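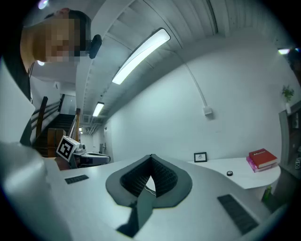
Gloss ratings collected from untrained observers depend on the contrast between a highlight and the surface around it, and pale coatings therefore tend to be rated lower than dark ones of equal measured gloss. The effect is hard to judge when only one finish is in view. In Figure 3, a soft white highlight on the glossy, pale silver-gray body can be compared with the flat matte rim of the dark gray part at its center. The fine mesh-like pattern on the two black inner faces is a separate case, which we treat as texture and leave out of the gloss scale.

Observers in the Bassi and Duta panels rated 80 coated cards under diffuse light, giving 2,991 usable ratings after blank entries were removed. Each card was shown at two viewing angles. Godoy's correction for base lightness was applied before the panels were pooled. Without it, the pale cards in the Duta set fell below the dark cards at both angles; the matte cards changed little.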